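# Wetambridge Team Badminton League: Questions and Answers

Last revised 18 Jan 2020. Replaces all earlier versions. 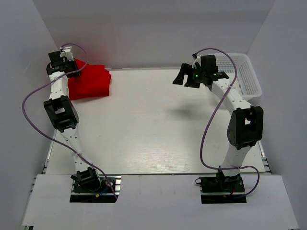
*Red cloth, folded, at the rear left corner of the table.*

## Entry and eligibility

**How many players make up a team?**

A squad has a minimum of six registered players and a maximum of ten. Six play in any one match. Players may be added to the squad list until the end of the fourth round. After that the list is closed, except for the injury replacement rule below.

**Can a player register with two clubs?**

No. A player registers with one club per season. A player who moves clubs midseason can't play league matches for the new club until the following season. Friendly matches and the Dervishi Plate aren't affected, as the Plate runs under its own entry form.

**Is there an age limit?**

The minimum age is 14 on the first day of the season. There is no upper limit. Players under 18 need a signed consent form on file before their first match. A result that includes a player without a form stands, but the club is warned the first time and loses two points each time after that.

**How does an injury replacement work?**

The captain writes to the league secretary, names the injured player, and names the replacement. The injured player is then off the squad list for the rest of the season. The replacement may play from the third day after the secretary confirms in writing.

## Match format

**What is played in a team match?**

Nine rubbers: three men's doubles, three women's doubles, and three mixed doubles. Each rubber is the best of three games to 21 points, rally scoring. Setting applies at 20-all, with a cap at 30. All nine rubbers are played even after the match is decided, because rubber difference separates teams on equal points.

**How are league points awarded?**

- Match win: 2 points
- Each rubber won: 1 point
- Match conceded in advance: 0 points, recorded as 9–0
- Team fails to appear: minus 2 points, recorded as 9–0

**Must pairs be listed in order of strength?**

Yes. Captains exchange written pair lists before the first shuttle is struck. First pair must be at least as strong as second pair, and second at least as strong as third. The ranking list kept by the league is the reference. A pair may be listed out of order if its combined ranking score is within 1000 of the pair above it.

**Where does a new player start on the ranking list?**

New players with no recorded results start at 2326. The score is adjusted after every rubber. A player returning after one or more missed seasons keeps the last score on record, up to a limit of 3000.

**What happens if we arrive with five players?**

The match goes ahead. The short team gives up the rubbers it can't fill, starting with the third pair. No player may play more than three rubbers in a match.

## Shuttles and courts

**Who supplies the shuttles?**

The home team. Feather shuttles are required in Divisions 1 and 2. Division 3 uses feather unless both captains agree to nylon before play. A rubber started with one type is finished with that type.

**How is shuttle speed checked?**

A player hits a full underhand stroke from the back boundary line, at an upward angle and parallel to the sidelines. The shuttle should land between 530 mm and 990 mm short of the far back boundary line. Captains test at least two shuttles from each tube.

**How many courts are needed?**

Two, for the full session. Famville has one court until 8 p.m. and two after that, so its home matches start at 8:00. All other home matches start at 7:15.

**What if the shuttle hits a beam or a light?**

At Redus Hall the beam over Court 1 is a let if struck on a serve or during a rally, once per rally. A second strike in the same rally is a fault. At all other halls, any contact with the ceiling or fittings is a fault.

## Results and disputes

**How are results reported?**

Both captains sign the scorecard. The home captain sends a copy within 48 hours. Late cards cost the home team one point.

**Can a match be postponed?**

Once per team per season, with five days' notice. The new date must be agreed within two weeks and must fall before the last scheduled round. Hall closures don't count toward the limit.

**Who decides disputes?**

Yuto Hirano, league secretary. A written protest is due within three days of the match and must cite the rule in question. Line calls and service calls can't be protested.

**When do entries open for next season?**

Entry forms go to club contacts in June. Promotion and relegation places are fixed before the forms are sent. A club that withdraws a team after returning its form forfeits the entry fee, and its place goes to the highest team on the reserve list.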